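May, 2.13 pm – Zavmont cell

Spent the morning on the gripper – it had gone sloppy on the left finger again, so I swapped the pad and nipped up both screws (Shaohua Du, the spare pads live in the Talen drawer now!). Re-zeroed it, ran 5 dry cycles, no grumbling. Belt still wants a look.

Wrist bands on next, then over to the packing table. 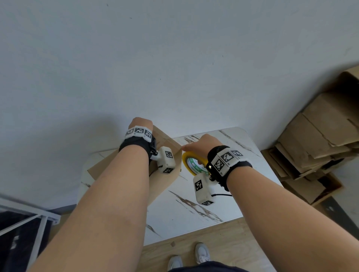 Box and yellow tape, both wrists banded.

Filter's due, must order one.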